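Bimen releases Pramo 3 with revised time alignment for two-handed recordings

Bimen, the Sorkville software company, has released version 3 of Pramo, its toolkit for turning recordings from hand-held grippers into training data for robot control policies. The release replaces the component that aligns the left and right data streams and adds a planner check that runs before any trajectory is exported.

Pramo takes wrist-camera video and finger-width readings from a pair of hand-held grippers, estimates the path of each gripper through the room, and writes out synchronized trajectories that a two-armed robot can be trained on. Earlier versions estimated the two paths separately and joined them afterward by timestamp. Any clock drift between the two devices passed directly into the output, where it showed up as one hand closing slightly before or after it should.

Version 3 estimates both paths in a single optimization. When one gripper is visible in the other's camera, the software uses that view as an additional constraint on the distance and angle between the two. When neither gripper sees the other, it falls back on room features and the motion sensors and marks the segment with a lower confidence value. The time offset between devices is now solved as a variable and can change over the length of a recording.

"The old join step assumed the clocks were right, and we had a growing pile of user reports showing that they weren't," said Evangelia Lambrakis, who leads the perception group at Bimen. "Most of the work went into deciding when to trust the cross-view constraint. A partly hidden gripper can produce a confident pose that is wrong, and one of those will bend the whole path."

To limit that effect, the new version scores each cross-view detection against the motion predicted from the previous frames and drops those that disagree. The threshold is exposed in the configuration file. Lambrakis said users working at close range, where the hands often overlap, may need to loosen it.

The company tested the release on 200 two-handed recordings made in furnished rooms with household objects and toys. Lambrakis said the recordings were chosen for clutter and uneven light, conditions under which version 2 frequently lost track of one gripper and had to be restarted by hand. Strong sunlight on pale floors remains a weak point. The feature tracker finds little to hold on to in overexposed areas, and the software now masks them before estimating the path.

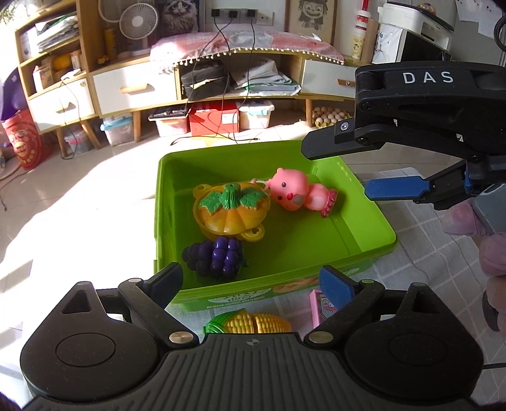
Wrist-camera view from a two-handed recording, with the second gripper at right and toys in a green bin.

The planner check is new. Before export, Pramo tests each trajectory against a description of the target robot and reports segments that exceed joint limits, pass too close to a singular configuration or bring the two arms into collision. In version 2 such problems usually came to light during replay on hardware. The check covers 6 arm models at release, and users can add others by supplying a standard robot description file. It does not correct the trajectories. Flagged segments can be trimmed, excluded or exported with a warning attached.

Other changes include a command-line viewer for stepping through both camera streams together, a smaller on-disk format for intermediate results, and an option to resume an interrupted batch. Finger-width calibration is now stored per device, so recordings made with different pairs of grippers can be processed in the same batch.

Files written by version 2 can be read but not modified. A conversion script is included, although Bimen recommends reprocessing from the original video where it is still available, as converted files do not gain the new time alignment. The Python interface is unchanged apart from two renamed functions, both listed in the release notes.

A maintenance update planned for June will add support for recordings with a third, fixed camera. That work is being done at the company's office in Cáceres. Documentation for version 3 is included with the installer, and existing license holders can upgrade at no charge.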